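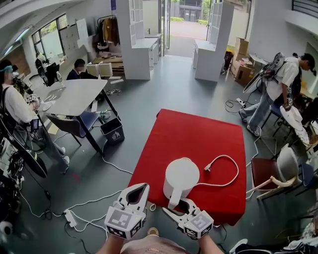 VOTARI PUBLISHES WORKING RULES FOR HAND-HELD GRIPPER SESSIONS

Nine rules, free to use, written for rooms where several people work side by side

TRUDDEN, September - Votari today put out its first set of working rules for recording household tasks with hand-held grippers. Nine rules on 2 pages. Free to copy, print, change. No sign-up.

The rules cover the room as much as the person. Cords, floor space, walking lanes, marker cubes, breaks. A kettle on a table is a simple job until the cord wanders and three other people are on the same floor.

Drafted with Vosstead and Mendoza over 41 sessions. Most of the changes along the way were cuts - the early draft was too long and people stopped reading it.

What the rules ask for, in short:

Kettles and other heated appliances stay unplugged and empty for handling tasks. Plug on the tabletop, where the person working can see it.

Power strips and cables off the walking lanes before the first take. If a cable has to cross a lane, cover it or tape it down.

Anyone wearing a backpack rig gets right of way. Everyone else waits.

Marker cubes checked at the start and after any knock. A loose cube means the take is thrown out, no arguments.

Floor scraps and packing material cleared between sessions, not at the end of the day.

Grippers down after 3 takes in a row. Hands get tired and the grip gets sloppy.

Everybody in the room told when recording starts, including people at desks who arent part of the task.

The last 2 rules deal with session logs and with stopping work. Any person can call a stop, for any reason, and the log only needs the time.

Votari's own rooms move to the rules this month. Vosstead and Mendoza will follow on thier own schedules.

Comments are open now. First review call is Wednesday at 9 a.m., open to any group doing this kind of work, large or small. Printed copies can be picked up at the Trudden office front desk.

Media contact: Votari press desk, Trudden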